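Home News Opinion Gadgets About

Stop making phones thinner 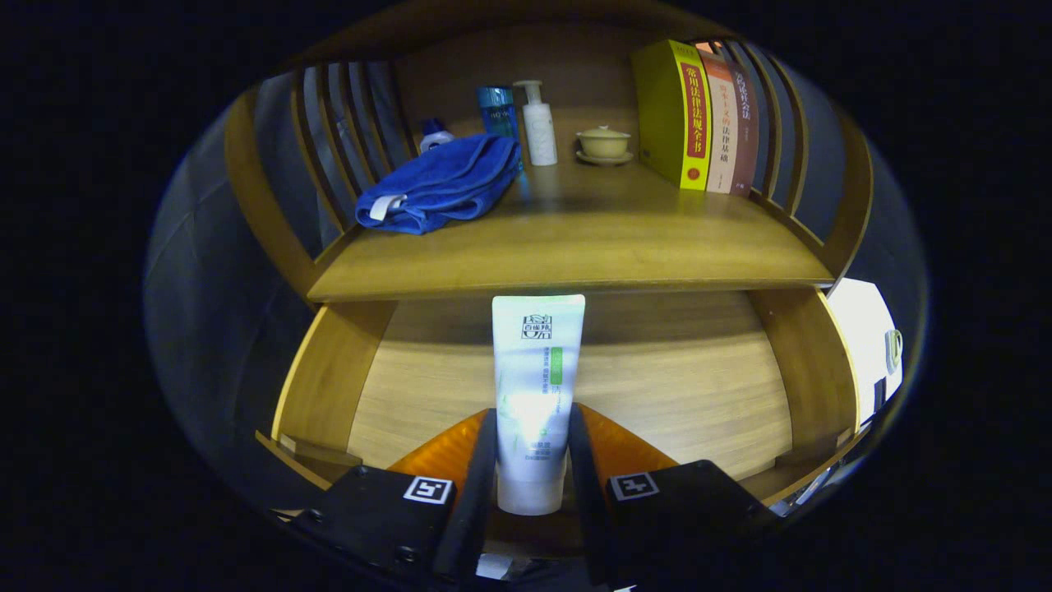
Another year, another launch, and the big news is 2 millimeters shaved off. Who asked? Harb wants 99 bucks extra for the slim one. Smaller battery too – dead by dinner. The Illari is no better, just shinier.

I'd take a fat phone. Seriously. Give me a thick ugly brick that lasts til bedtime and a back I can open myself. Make it 500 dollars and I'm in line tommorow.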